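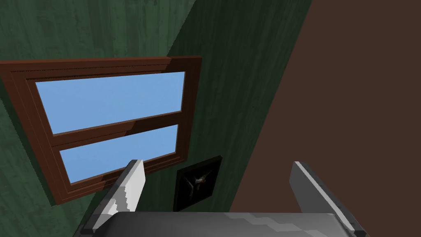 Fig. 1. Rendered gray surfaces, stair-stepped shading where the light catches them. Window frame beyond.

CG 2110 Week 6 notes: Shadows, and why they come out ugly
M. Mokgethi

Typed up fast before class, tell me if something's wrong. Reading is Catterall ch. 9, start at p. 238, skip the part on shadow volumes for now.

Recap from last week

Local shading = surface normal, light direction, view direction. A point knows nothing about anything else in the world. So no shadows. Everything looks like it floats a little. People notice this right away even if they can't say what's off.

To get shadows we need one more question per point: can the light see me? Yes, add the light. No, ambient only.

Ray tracing answers it directly. Shoot a ray to the light, see if it hits anything on the way. Simple, slow-ish. Most real time stuff doesn't do it, or only for a few lights.

Shadow maps

Two passes.

Pass 1: put a camera at the light. Draw everything, keep depth only. No color, no textures. That depth picture is the shadow map.

Pass 2: draw from the real camera. For every pixel, take its position, move it into the light's space, compare its depth to what's stored in the map. Farther than stored = something is in front = shadow.

Works with any geometry you can rasterize. Cost is one extra render per light (six for a point light, cube map. Or two if you use dual paraboloid, which I won't test).

What goes wrong

1. Stair steps. The map has a fixed number of texels. One texel can cover a lot of screen pixels, especially when the light is far off or the light's frustum is much bigger than what you are looking at. Shadow edge then follows the texel grid and you get blocks. Get closer, blocks get bigger. Worst on surfaces nearly edge-on to the light.

2. Acne. Stripes or zigzags on surfaces that should be fully lit. One texel stores one depth, but the surface is tilted so the real depth changes across that texel. Half the points come out "behind" themselves. Limited precision makes it worse, try a 16 bit depth buffer and watch.

3. Peter panning. You fixed acne by adding a big bias, now the shadow has come loose from the object. Feet off the floor again.

2 and 3 pull against each other. There is no one correct bias. Slope-scaled bias gets you most of the way: small bias for surfaces facing the light, more as they tilt away. Clamp it or it blows up at grazing angles.

Fixes for the steps, cheapest first

Fit the light frustum tight. Free resolution. Do this before anything else!! Half the bad homework last year was a huge frustum around a tiny room.

Bigger map. Double the side, four times the memory.

PCF (percentage closer filtering). Take several samples around the lookup, compare EACH one, then average the results. Do not average the depths and then compare, that gives you a depth that belongs to no surface. This is on the exam every year and every year people blur the depths.

Cascades. Split the view by distance, one map per slice, near slices get more detail. Seams show where the slices meet, blend a bit.

Note that turning on multisampling won't help with steps inside the shadow. It smooths geometry edges. The shadow comparison still happens once per pixel in the usual setup. Different kind of aliasing, people mix these up constantly.

Lab

Load the Norkard room file. One directional light thru the window. Map side is set low on purpose.

- Render with bias zero, save it
- Raise bias until acne goes, save it
- Keep going until the shadow detaches, save it
- Switch to slope-scaled, pick your values, write them down
- Add PCF with 16 samples, then try fewer

Write-up is one page plus the renders. Should take 20 minutes once the code runs, getting the code to run is the lab. If your shadow is mirrored check the y flip when you go from clip space to texture coordinates. If everthing is black your near plane is probably wrong.

Next time: soft shadows, area lights, and why PCF with a wide kernel only sort of looks like one. Bring the Sekar handout.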